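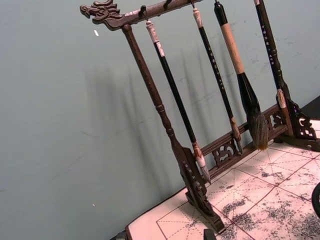

Stovholm Calligraphy Desk Image Set: README

Release of Jan 15, 2018
Prepared by Veikko Vainio
Object notes reviewed by Mark Anthony Magbanua

Summary

The Stovholm set contains 651 still images of a calligraphy practice desk and the articles kept on it. It is issued for study and teaching in the description of writing materials. The set is the second part of the Lorkska series on desk and studio objects. The first part, Baluyot, covers paper and bindings and is distributed separately.

Contents

images/ contains the still images
notes/ contains one plain-text note per object
terms.txt contains the word list used in the notes

Objects covered

Brush rack. Dark wood, with two uprights, a top crossbar and a lower rail. The crossbar ends in a carved dragon head. The right corner bracket is recorded under the term "openwork." Small metal hooks are fixed along the underside of the crossbar.

Brushes. Four brushes hang on the rack. They are catalogued by handle and size of head. The largest has a pale handle and a thick, dark head; the remaining three are slimmer, with black handles. Characters on the handles have not been transcribed in this release. 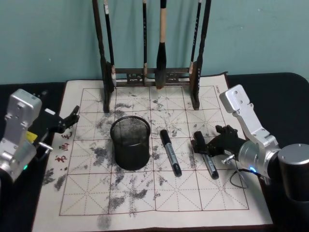
Practice mat. An off-white felt sheet printed with a reddish grid. Each square is divided by dashed guide lines in the rice-character pattern, which helps the writer place strokes evenly. Red characters are printed along the left side, and a small line of text appears near the upper right corner of the grid. Gray and black ink marks are recorded as a condition of the mat and should not be labeled as writing.

Terms used in the notes

"Head" refers to the hair of the brush only. "Ferrule" refers to the fitting between handle and head. "Rail" is reserved for the lower horizontal member of the rack, and "crossbar" for the upper one. Earlier drafts used the last two words interchangeably, and a few notes may still do so.

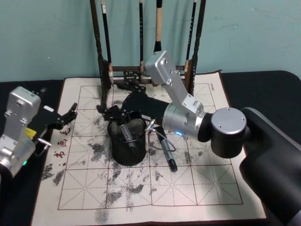
Condition statements are limited to what can be observed. Terms such as "stained" and "worn" are permitted. Estimates of age, origin or value are excluded, as is any identification of hair type or wood species.

Known limitations

The upper part of the rack is outside many of the wide views. Users who require the dragon head or the hooks should select the close views. Small printed text is not legible in every image, and 20 images are marked "low detail" in the notes folder.

Use and citation

The set may be copied for teaching and non-commercial research. Please cite it as "Stovholm Calligraphy Desk Image Set, Lorkska series." Corrections to the object notes should be submitted in writing to the Illilell office and should give the name of the note concerned. Corrections received before the end of May will be included in the next release.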